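Neighbours wanted for Norville's winter clothing and household swap

We're after 14 friendly people to help out at the Delcombe Hall swap in February — sorting, folding, making tea, or simply having a good long natter with whoever wanders in. You don't need any experience at all, and if you can only spare 2 hours then we'd be very glad of them! Last time 160 households came through, and a few familiar faces on the tables made all the difference. Lunch is on us. Ring Manolis Kokkinos at the Stergiou Street office, or leave your name at the front desk.
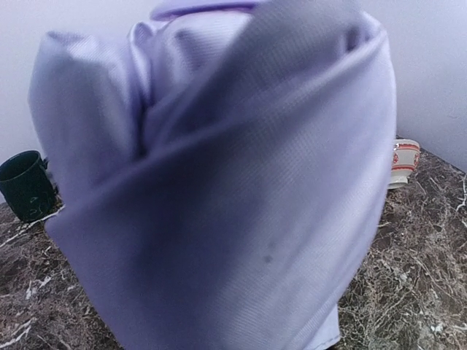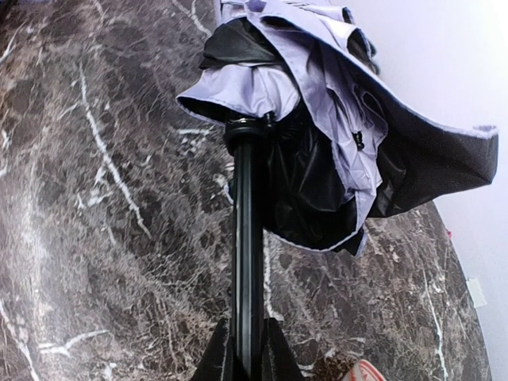 Lavender fabric in both photos, the second an umbrella with a black lining.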